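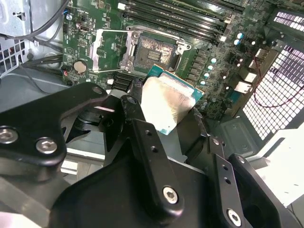

A desktop processor above a green motherboard.

Community > Library > Reviews

Review: Ollesitz folding book cart

Our branch bought this cart for the spring book sale in April. It cost $124 and holds 35 hardcovers per shelf. We moved 2000 books with it, from the basement to the meeting room, and the wheels still roll straight. The brake is stiff and the top shelf sits low for tall people. The Petridis cart we used before was lighter but tipped on the ramp. Setup took 8 minutes. Worth the price for a small library.

Print | E-mail
Shares: 8 | Comments: 2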